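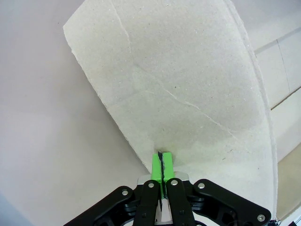 Getting a Seat: How Fans Buy Tickets for the Trudenberg Home Games
Project report, Sports and Event Management, second year

I picked ticketing for my project after a really frustrating night last February. Trudenberg had drawn Brophy at home in the quarterfinal of the regional cricket cup, and I wanted two seats in the north stand, nothing fancy. I logged in right when the sale opened, got put in a queue, waited, picked my seats, got to the payment page and then the page told me my session had expired. When I got back in, the north stand was gone! I ended up on the grass bank with my cousin and a blanket (great game, sore back). So when our instructor said to choose something in sport that we'd run into ourselves, I didn't have to think very hard.

What I wanted to find out was pretty simple. How do people really buy their tickets for a match like that, where do they get stuck, and does the club's way of releasing seats make it better or worse? I wasn't trying to fix the website. I can't code, and the club didn't ask me to.

How the sale works

Trudenberg sells through a ticketing partner called Satarix. Members get a code by email and can buy first. After that comes the general sale online, and whatever the club has held back goes to the window at the ground on the morning of the match. The big stand is the Tosard Stand, named for the sponsor, and it's the one everybody wants because it has a roof and the sun stays behind you all afternoon. The north stand is the next choice, then the bank.

One thing I didn't know until I started is that seats go out in blocks. The system doesn't put the whole stand up at once. It opens a block, and when that's nearly full it opens the next one. So you can look at the map, see nothing left in the Tosard Stand, give up and buy the bank, and ten minutes later there are a bunch of seats under the roof. I'm pretty sure that happened to me.

What I did

I put a survey on the supporters' message board and handed out paper copies at the gate over a few home games. I got 403 usable answers. I threw out the ones where people had only filled in the first page, plus one where every answer was the name of a fast bowler. I also did 12 longer interviews, mostly on the bank during the lunch break, which I'd recommend to anyone because people are bored and like to talk.

The club let me see the sales record for the Brophy match too, with the names taken off. My contact in the office there was Josefien Hermans, and she was very patient with me when I kept mixing up "reserved" and "paid." Reserved means someone has it in their basket. Paid means paid. A seat in a basket is locked until the timer runs out, and then it drops back in with no announcement.

What came back

The payment page was the big one. In the sales record there were 673 baskets that got as far as payment and were never finished. Some of those are people changing their minds, sure, and the record can't tell you who did what or why. But in the survey "timed out while paying" was the most common complaint by a long way, and a lot of people wrote extra stuff in the margin about it (one person used the back of the sheet as well).

The bank verification step seems to be part of the trouble. Your bank sends a code to your phone, you go find your phone, you type in the code, and all that time the basket timer is running. Older fans brought this up the most in the interviews. One man told me he now has his daughter sit next to him with the phone like a co-pilot.

The members' code caused less grief than I expected. Most members said it worked fine. The ones who had problems mostly had the email go to spam, or they had two accounts from when they changed addresses and the code was tied to the old one.

Then there's the window on match morning. I was surprised how many people love it. They get there early, they bring coffee, they see the same faces every time. A few told me they don't even try online anymore. The downside is that you might travel all that way and get nothing, and there's no place on the site that says how many seats are being kept for the window. I asked, and the number gets decided match by match.

Resale came up too, though less than I figured. Satarix has its own resale page where you can list a ticket at the price you paid. Hardly anyone I interviewed knew it existed. They were swapping tickets on the message board, which mostly works but has burned a couple of people who got sent the same ticket file as somebody else.

What I'd suggest

I'd stop the basket timer once a buyer reaches the bank code step, or at least give them extra minutes there. I'd put a line on the seat map saying that more blocks may open later. And I'd post the number of window tickets the day before, so a family driving in can decide if it's worth it. The resale link should be in the confirmation email, up near the top where people look.

Josefien told me the seat map line is easy and the timer is up to Satarix. The window number she'd have to take upstairs.

Problems with my project

My survey leaned heavily toward people who already go to games, so I missed everyone who tried once, gave up and stayed home — and those might be the people the club most wants to hear from. I also only had the record for one match, and a cup quarterfinal isn't a normal Saturday. If I did it again I'd ask for a quiet league game to compare. And I'd print the paper survey in bigger type, because I watched a lot of people hold it at arm's length.

Comments

bankside_ray
The timer got me as well, for the same game. Had my card number in and everything. Good write-up.

Meera
Did you look at group bookings at all? We try to get 12 together every year and the map won't let you pick seats across two blocks.

 Reply from author
 I didn't, sorry! A couple of people mentioned it at the gate but I had no question for it. I'll pass it on to the office.

oldscorer
Window for me every time. Get there before the gates open and bring a chair.

tk
Where is this resale page? I've looked through my whole account and can't find it.

 Reply from author
 Log in, go to your past orders and open the ticket itself. The link is under the barcode in small gray letters.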